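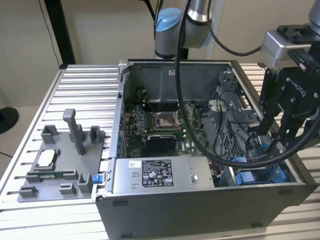

Crowd noise at the Ndlovu ground was treated as the outcome variable throughout, with the pre-match music as the only factor under the club's control. Sound level was sampled at 2 positions, one beneath the roof of the main stand and one on the open terrace behind the southern goal, and both signals were carried by cable to the announcer's room. Storage and analysis ran on ordinary desktop hardware. No special audio hardware was fitted beyond the Maltine input unit, which also supplied the clock for both channels.

### 3.2 Music conditions

Each home match was assigned to one of 4 conditions: live brass band, live singer with backing track, recorded playlist, or announcements only. The assignment was drawn up before the season by Sastry and was not known to the stewards. Two changes were later made at the club's request, both in February, when the band could not travel. These matches were moved to the recorded condition and are marked as such in the analysis.

Live performers used the club's own loudspeakers, hired from Todorent. Output was set once, with the ground empty, and the settings were then locked. The singer's microphone had to be raised slightly for the terrace side – a difference we measured and subtracted from the terrace channel. Attendance was about 2000 at a typical match, so that small groups of travelling supporters could have a visible effect on the terrace readings. 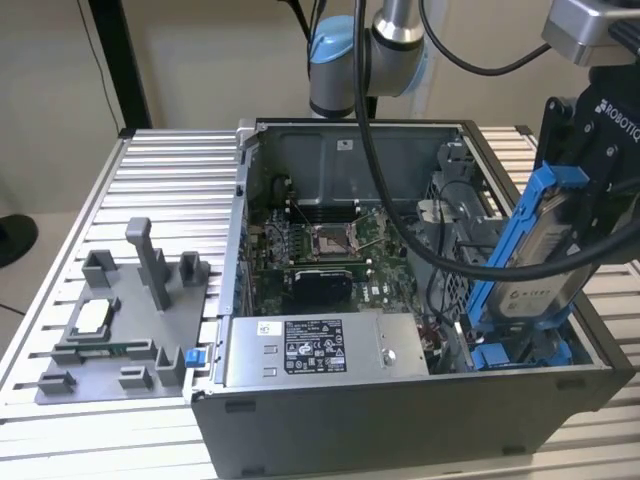

Recording began forty minutes before kick-off and stopped at the final whistle. The period in which music was playing was left out of the outcome measure, as the loudspeakers alone would have raised the level. We instead took the first ten minutes of play, when no music is permitted under the league's rules. From this period the Climar routine picked out bursts of crowd sound lasting longer than three seconds, giving 694 bursts over the season.

Bursts were then coded by ear. Somogyi and Prydderch worked separately and placed each one in one of three classes: song or chant, reaction to play, and other. Where they disagreed, Hollenstein heard the burst without knowing either code and his choice was final. Goals scored in the first ten minutes were a clear difficulty. We kept these matches but removed the ninety seconds after each goal, and shortened the observation period accordingly when working out rates.

Wind on the open terrace was the main source of unwanted noise. A foam cover was used on both microphones, and readings below 80 Hz were discarded before the bursts were picked out.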